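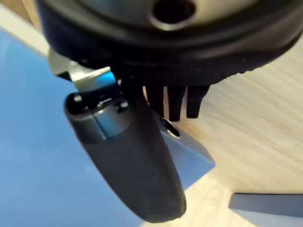
T. Garnari, Lecturer in Everyday Language, Vurnwood College

4. How people talk about rough and smooth

4.1 Setting and speakers

The talks on which this section rests were held in August, mostly in Vurnwood itself and a smaller share in Mustum, the next town down the valley, where the older way of speaking has held on a little better. We spoke with 38 people in all. Most of them had lived in one of the two towns since childhood, and a good many had spent their working lives handling cloth, dough, stone, or animals, so they came to us with far more to say about the feel of things than our question sheet had room for. We had planned on short visits. Several of them ran to 2 hours, with tea, and I would be a poor guest if I did not say here how kindly we were received.

Each talk began with the same plain request: tell us about something in your house that you know by touch. We left it entirely open after that. Some people went straight to a blanket or a bread board, and others walked us out to a gate, a wall, or a patch of bark on a favorite tree. We wrote down every word used for a surface, together with whatever the speaker was doing with their hands when they said it, and we made a note of any word that another person in the room took up or argued with.

4.2 The shared words

After sorting, we were left with 17 texture words that were used by speakers in both towns. The most common were the ones any reader would guess: rough, smooth, soft, bumpy, scratchy. These did most of the work, and they did it in very different company. Bumpy was used for a road, for a child's knitting, for the skin of a squash, and for a badly plastered ceiling. What the speaker meant in each case was clear enough to everyone listening, though the size of the bumps in question ranged from a pinhead to a loaf.

Size is where the two towns part ways. Speakers in Mustum have kept a small word, "gritchy," for bumps that are fine, close together, and regular, the sort a fingertip reads as one surface and a fingernail reads as many. In Vurnwood the same speakers' cousins and in-laws say "bumpy" or, when pressed, "bumpy but small." Older people in Vurnwood knew gritchy perfectly well when we brought it up, and smiled at it, and then did not use it again for the rest of the visit. The contrast that matters in Mustum is the one between a smooth curve and a band of fine raised bumps (Figure 1), and a speaker there will often run the two words together, "smooth to gritchy," as if naming a place on a map.

A second pair of words, "slick" and "slippy," gave us more trouble. We had expected slick to be the stronger of the two. In the talks it was usually the kinder one: a well-worn stair rail is slick, and people are fond of it, but the step below it in January is slippy. The workers at the Hajji bakery, who were good enough to let us sit with them early on a Friday before the ovens were unloaded, used slick as praise for a dough that had been worked enough. They had no single word for the stage before it. One called it ragged, another said shaggy, and a third simply made a face and pulled her fingers apart.

4.3 Words with a gesture attached

Of the 17 shared words, 11 came with a hand movement that was steady from one speaker to the next. Scratchy was nearly always said with curled fingers, and smooth with a flat palm moving away from the body. I confess that I had not planned to study gesture at all -- it was my colleagues, reading back over the notes in the evening, who saw how regularly the same little drawings had turned up in the margins. The remaining words had either no movement or a different one for each speaker, and we have left them out of the comparison below.

Gritchy belongs to the steady group. The movement is a thumb rubbed against the side of the first finger, slowly, as one might test a pinch of flour. Speakers in Vurnwood who said "bumpy but small" made this same movement while saying it. In other words, the gesture has crossed to the neighboring town and stayed there, although the word that once went with it has mostly dropped away. We return to this in the next section, where the talks with younger speakers are taken up.

Figure 1. A smooth black curve meeting a band of small raised bumps. 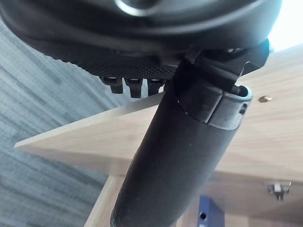
4.4 Limits of the talks

Everyone we met had agreed to be visited, and people who enjoy company may well also enjoy words. We also held every talk indoors or close to the house, in warm weather, and more than one speaker told us that we ought to come back when there was frost on the ground and the good words were out. We would very much like to do so.

Search this journal Enter words or section title Go

Contact the editors | Copyright Vurnwood College, all rights reserved | Back to top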